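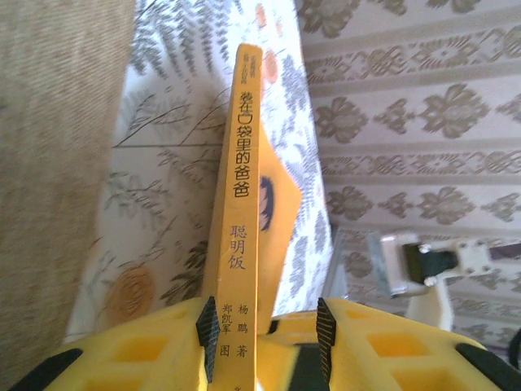
Floneck two-arm kit: a term with our robotics club

Our club at Banisville has had the Floneck kit since November, and I'm a little in love with it. We're packing a school bag with it for the Brura challenge (books, notepad, all the usual clutter), and it has taken everything the students have thrown at it.

The finger pads are the star! They're ridged rubber, and they'll hold a paperback by the spine without chewing up the cover. Our old Kamel grippers dropped every third book, so this felt like luxury. Setup took us 40 minutes per arm, mostly spent on the front rail, and the manual is 66 pages of mostly clear drawings.
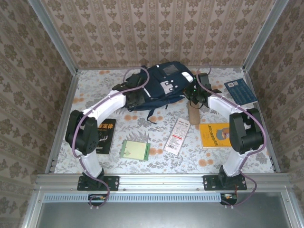
Cable routing is the one thing I'd change. Leave plenty of slack at the joints, more than the manual suggests, and check it before every run. We have 6 students sharing the kit and they've logged 600 practice grabs so far with no broken parts. Soft bags are still hard going, straps especially, but wow, do they love trying. I'd order a second set of pads with it.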